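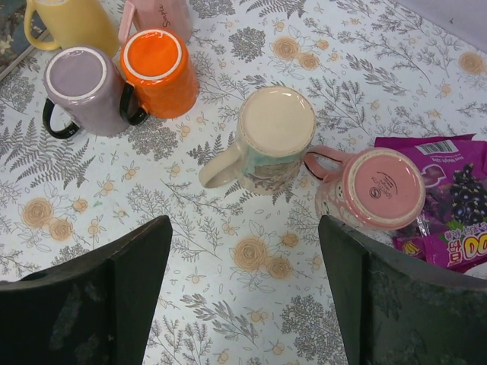
Altell Marine Service Desk, Trailerable Cabin Boats

Ticket 2353
Opened: 19th August
Product: Clornard trailerable cabin cruiser, outboard version
Dealer: Tudorard
Berth: Alemayehu marina, swing mooring
Category: Electrical / bilge
Priority: Normal
Status: Closed, parts supplied

Fault as reported
House battery flat after 3 nights on the mooring. Isolator confirmed off. Bilge pump counter shows repeated short runs, all of them with the boat unattended. Bilge nearly dry on inspection. No alarm logged. Boat was launched new in May and lived on its trailer until this month, so the fault may have been present from delivery.

Initial assessment
The automatic bilge pump circuit bypasses the isolator by design and stays live with everything else off. Short repeated runs with little water in the bilge usually come down to one of two causes: water in the discharge hose draining back and lifting the float switch again, or a float switch that sticks near the bottom of its travel. A leak is still possible and has to be ruled out first.

Checks requested from dealer
Dry the bilge fully with a sponge, including the pocket behind the pump strainer. Leave the boat afloat overnight with the pump fuse pulled and someone on call. Record the depth of any water at the strainer in the morning.
Refit the fuse. Add a bucket of fresh water, let the pump clear it, and watch the level after cut-out.
Measure standing current on the bilge circuit with the pump stopped.
Note how the discharge hose is routed between the pump and the skin fitting. A sketch will do.

Dealer response
Overnight test done, no water at the strainer. Stern gland does not apply on the outboard hull and the transom drain bung was sound. After the bucket test the pump cut out normally, then the level came back up and the pump restarted. It did this until we pulled the fuse. Standing current with the pump stopped was below what our meter can resolve. Hose rises from the pump, runs forward under the cockpit sole, dips behind the fuel filler and then climbs to the skin fitting.

Desk comment
Leak ruled out. Drain-back confirmed. The hose run described does not match the build drawing, which has a continuous rise to a high loop under the gunwale and no dip. The length lying between pump and loop holds enough water to refill the narrow bilge sump to switch height. On the trailer the bow-up attitude moves that water aft of the float, which would explain why it went unnoticed ashore.

Do not fit a non-return valve in the discharge line as a first remedy. It can foul with debris and reduces flow when the pump is needed most.

Proposed rectification
Reroute the hose to drawing. Shorten it to remove the slack behind the fuel filler.
Raise the float switch bracket by 50 mm using the upper pair of holes in the mounting plate.
Replace both hose clips at the pump end, as they should not be reused.
Recharge the battery ashore and load test before returning the boat to the mooring.
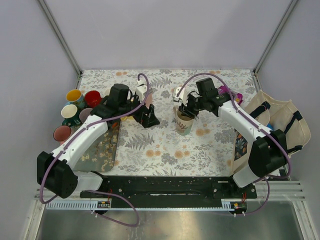 Tudorard wrote back that the reroute was straightforward, but the upper holes in the mounting plate were blind and had to be opened up with a drill. The workshop asked whether that affected warranty, and whether the other 2 boats in its yard should be checked before handover.

Desk comment
Drilling out the blind holes is acceptable and does not affect warranty. Seal the edges before refitting the plate. Yes, check both yard boats. If the hose dips anywhere after leaving the pump, reroute it and book the labour against this ticket number.

Follow-up
Dealer reports one restart after the bucket test, then no further runs overnight. Battery passed load test. Both yard boats inspected: one to drawing, the other with the same dip, now corrected. Hose and clips sent from stock.

Passed to production for review of the hose securing points behind the fuel filler. Owner to note the pump counter reading at each visit and report any increase in dry weather to the dealer.

Ticket closed.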